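A Morning at the Robot Lab

In May the Mackay building in Osusex opens its doors to school classes. You can walk through the workshops, talk to the people who work there and watch a robot arm do a job. If your class is going, this page tells you what you will find out.

What is a robot arm?

A robot arm is a machine that can reach, turn and hold things. It is built from stiff pieces joined together, a bit like your own arm. You have a shoulder, an elbow and a wrist. A robot arm has joints too, and inside them are motors. A computer tells each motor how far to turn. When the motors turn together, the end of the arm travels to the right place.

The arm does not get tired and it does not get bored. It also does not know anything that people have not told it or taught it. If a screw is in a new spot, the arm may miss it unless it has some way to find out.

What job is it learning?

At Mackay the team is called Fliltar. They work on computers, the big kind that stand under a desk. When a computer gets old, some of its parts can still be used. Others can be recycled, which means the metal and plastic go into making new things. First somebody has to open the computer up and take the parts out or put new ones in. That takes a lot of careful work with small pieces, and the team wants robots to help with it.

For the work, the computer lies on its side on a metal table with the side panel off. The arm stands behind it and reaches over. The big green board inside is the motherboard. The other parts connect to it. The processor, the part that does the computer's thinking, goes in a holder called a socket, which is empty here. The long black slots are for memory, and the gray box is the power supply.
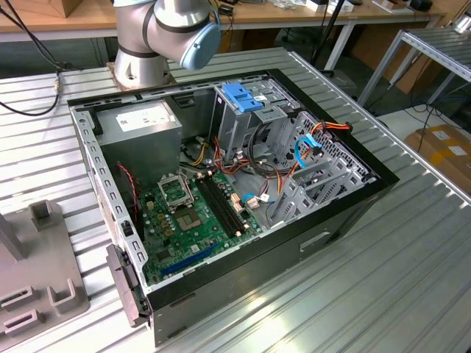
Junhao Jiang told one class that the wires are harder than the metal parts. A metal box stays where you leave it, but a wire bends a different way each time you touch it, and a robot has to work out its shape all over again. A child asked if you could just cut them. Junhao said you could, but then the next computer could not use them.

How does a robot learn?

One way is by practice. The team sets up the same small task again and again, and each try is called a run. So far they have saved 3,434 runs. Some went well and some went wrong. The wrong ones are kept as well.

Another way is by copying. A person guides the arm through the task, and the computer remembers how it moved.

What happens on the visit?

The demonstration starts after the morning break. There are 2 rules: stay behind the yellow line, and keep your hands to yourself while the arm is on. Yuzhen Fu runs the demonstration and stops the arm when it is time for questions.

Afterward you can go to the Brasent room next door, where there are some 300 old computer parts in trays to pick up and look at. Wash your hands before lunch.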